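2月 フラウケ・クールマン(Frauke Kuhlmann)

3. 家庭内における少量個包装品の滞留

3.1 問題の所在

食品および日用品の少量個包装、いわゆる小袋は、一回の使用量に合わせて内容物を封入した包装形態である。従来の研究は、小袋を主として製造工程における材料使用量の面から、あるいは廃棄後の分別および再資源化の面から論じてきた。これに対し、小袋が家庭に入ってから使用または廃棄されるまでの期間については、まとまった記述が乏しい。本節は、この期間に生じる現象を「滞留」と呼び、その発生経路、保管場所および終結の形態を整理するものである。

滞留の語は、本来は流通在庫の分野で用いられてきた。在庫における滞留は、出荷を前提とする物品が所定の期間を超えて倉庫に留まることを指す。家庭の小袋には所定の期間に相当するものがなく、使用の予定そのものが定まっていない場合が多い。そのため本稿では、取得の日から30日を経過しても使用されず、かつ廃棄もされていない小袋を滞留品として扱うこととした。この基準は調査実施上の区切りであり、内容物の品質や期限とは関係しない。

3.2 調査の概要

調査はハルツカ(Haltska)市およびドランビー(Drandby)市の計4地区において、800世帯を対象に実施した。対象世帯には記録票を配布し、家庭に持ち込まれた小袋の種別、取得の経緯、保管場所、使用または廃棄の時刻を記入するよう依頼した。記録票の設計はプルステッティ(Prustetti)社の家計調査部門が担当し、語句の統一および試行は筆者が行った。

記録票の記入と並行して、使用の見込みがないと世帯自身が判断した小袋の提供を求めた。提供された小袋のうち、印字の判読が可能なもの4,000点を分析の対象とした。破損または内容物の漏出が認められたものは対象から除外している。除外の判断は記録票と照合せずに行ったため、特定の種別が多く除かれた可能性は残る。

種別の区分には、ワウェル(Waweru)分類の第二版を用いた。同分類は内容物の性状に基づき、液状、粉状、粒状、固形の順に区分を設け、複数の性状にまたがるものについては開封時に最初に流出する部分の性状を優先する。たとえば具材を含む調味液は液状に、乾燥具材と粉末が混在するものは粉状に分類される。この優先規則は実務上の便宜に基づくもので、保管の実態とは必ずしも一致しない。乾燥剤など食用に供しない小袋については同分類に規定がないため、別欄に記録した。

3.3 発生経路

小袋の取得経路は、単体での購入、他の商品への添付、飲食物の持ち帰りに伴う付与、試供品としての受領に大別される。滞留との関係が最も強く認められたのは、持ち帰りに伴う付与であった。購入者が小袋の要否を問われず、注文した品数に応じて自動的に添えられる店舗では、使用量を超える付与が常態となっている。辛味調味料や甘味料のように嗜好の分かれるものでは、その傾向が一層顕著であった。

添付による取得は、付与と異なる性格をもつ。麺類に添えられた調味粉末や、納豆に添えられたたれは、本体の消費と同時に使用の要否が判断される。ここで使用されなかった小袋は、いったん調理台の端や冷蔵庫の扉の内側に置かれ、以後は本体と切り離されて独立の物品となる。記録票の自由記述欄には、何に付いていたものか思い出せないとする記載が繰り返し現れた。外装に商品名がなく「たれ」「粉末スープ」とのみ印字された小袋では、この切り離しが使用の機会を著しく狭める。

試供品については、取得時に使用の意思が明確である世帯と、断る理由がないために受け取る世帯とが分かれた。後者の世帯では、旅行の際に使用するという目的が事後的に与えられることが多い。ただし旅行の頻度と滞留品の減少との間に明瞭な対応は見られなかった。旅行の準備に際して小袋の存在が想起されないこと、宿泊先で同種の小袋が新たに付与されることの双方が影響していると考えられる。

3.4 集積の形態

小袋は一枚ごとの占有空間が小さく、取得の時点で保管場所が検討されることはまれである。第一の小袋が置かれた場所に、以後の小袋が順次加えられ、やがてその場所が小袋の置き場として世帯内で認知される。置き場の形状は引き出し、空き瓶、菓子の空き箱、冷蔵庫の卵棚など多様であるが、いずれの場合も小袋は整列せず、互いに重なり合って山をなす。小袋が円形の台の上と二つの透明容器の中とに分かれて置かれた状態を図1に示す。

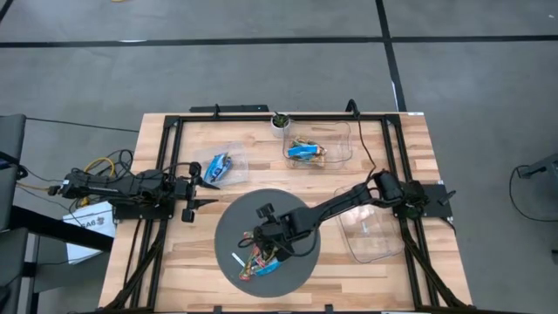 山をなした小袋では、上層にあるものほど取り出されやすく、下層にあるものは長期にわたり触れられない。新たに取得した小袋は上層に加えられるため、後から入ったものが先に使用される。倉庫管理でいう後入れ先出しに相当し、期限の管理という観点からは望ましくない配置である。記録票においても、同一種別の小袋が複数ある場合に、取得の新しいものから使用したとする回答が古いものから使用したとする回答を上回った。

置き場の深さも滞留に影響する。浅い皿状の容器を用いる世帯では、容量の限界が目に見えるため、あふれた時点で整理が行われる。一方、深い引き出しを用いる世帯では限界が意識されにくく、整理の契機は引き出しの開閉に支障が生じるまで訪れない。深い置き場をもつ世帯の滞留品には、現在では用いられていない旧意匠の小袋が含まれていた。

種別ごとの混在についても付言する。液状の小袋と粉状の小袋が同じ置き場に入れられている世帯は多く、種別による仕切りを設けている世帯は限られていた。仕切りの有無は世帯人数と関係せず、調理を主に担う者が一人であるか複数であるかと関係していた。調理者が複数の世帯では、置き場の内容を他者に伝える必要から仕切りや札が設けられる。調理者が一人の世帯では配置が記憶に委ねられ、外見上は無秩序であっても本人の探索時間は短いとの報告があった。

3.5 滞留の終結

滞留の終結には、使用、廃棄、譲渡の形態がある。使用による終結は、主たる調味料を切らした際の代用として生じることが多い。醤油の瓶が空になった夕刻に、置き場の小袋が数枚まとめて開封されるといった例がこれに当たる。この場合、小袋は本来の一回量という単位を失い、瓶の代替として量的に扱われる。代用が一度行われると、置き場の存在が世帯内で再認識され、その後しばらくは通常の食事においても小袋の使用が増える傾向にあった。

廃棄による終結は、季節の行事や転居に伴う整理の際に集中する。冷蔵庫の清掃も契機となるが、常温の置き場にある小袋はその対象から外れやすい。廃棄の判断において世帯が依拠する基準は一様でなかった。期限の印字を確認する世帯、外観の膨らみや変色を見る世帯、入手時期の記憶に頼る世帯があり、同じ世帯の中でも判断者により結論が異なった。個々の小袋に期限の印字がなく、外箱または大袋にのみ記載されている商品では、外装を捨てた時点で第一の基準が使用できなくなる。

また、廃棄の手間が滞留を長引かせる側面がある。両市の分別規則では、内容物を除去した上で包装材を区分することが求められる。液状の小袋を一枚ずつ開封し、中身を処理し、包装材をすすぐ作業は、得られる空間に比して負担が大きい。自由記述欄には、捨てるのが面倒であるため残しているという趣旨の回答が、ドランビー市の集合住宅地区で多く見られた。同地区では台所の排水口が小さい型の住戸が多く、粘度の高い調味液を流すことへの抵抗が背景にあるとみられる。

譲渡による終結は、件数としては少ない。近隣または職場での融通がその大半を占め、持ち寄りの食事の場で共用に供される例もあった。譲渡に際しては未開封であることが強く意識され、角の折れや擦れのある小袋は、内容物に問題がない場合でも除かれる。贈与の対象としての体裁が、自家使用の場合より高い水準で求められることを示している。

3.6 表示および提供方法への含意

以上の結果から、滞留の抑制には、取得の段階における要否の確認が有効であると考えられる。ハルツカ市の一部の飲食店では、小袋を会計台の脇に置き、希望者が自ら取る方式を採用している。当該店舗を利用する世帯の記録票では、付与による取得が少なかった。もっとも、自ら取った小袋についても滞留は生じており、必要量の見積もりが使用時の量を上回ることは珍しくない。提供方法の変更のみによって滞留が解消するとはいえない。

表示については、個々の小袋に内容物の名称、用途および期限を印字することが望ましい。印字面積の制約から全項目の記載が困難な場合には、名称と期限を優先すべきである。意匠上の理由から期限を接着部に刻印する例があるが、刻印は色の差を伴わず、高齢の回答者から判読が難しいとの指摘があった。接着部への刻印は開封時に切り離される位置と重なることもあり、一部を使用して残りを保管する場合に情報が失われる。

一回量の設定についても検討の余地がある。調味液の小袋では、一回量が多いために半量を残し、口を折って置き場に戻すという行動が報告された。開封済みの小袋は漏出により周囲の小袋を汚損し、置き場全体の廃棄につながることがある。減量した小袋を二枚添える方式は残量を減らす一方、包装材の使用量を増加させる。両者の得失は内容物の性状に左右され、粘度の低い液状品と粉状品とを同列に論じることはできない。

3.7 本節の限界

記録票は世帯の自己申告に基づくため、使用の時刻については記入の遅れによる誤差を免れない。夕食後に一日分をまとめて記入した世帯では、朝食時の使用が欠落している疑いがある。また、調査期間が2月に当たり、冷たい麺類や生菓子に伴う小袋の取得が年間の平均より少なかったとみられる。夏季の調査を欠く以上、本節の所見を年間の傾向として扱うことは適当でない。提供された小袋は世帯が不要と判断したものに限られ、保管が継続されているものの構成は記録票からの推定による。置き場の寸法については測定方法を統一しておらず、次節では深浅の区分のみを用いる。

最終更新:2月

お問い合わせ | 著作権 © Frauke Kuhlmann 無断転載を禁じます | ページの先頭へ戻る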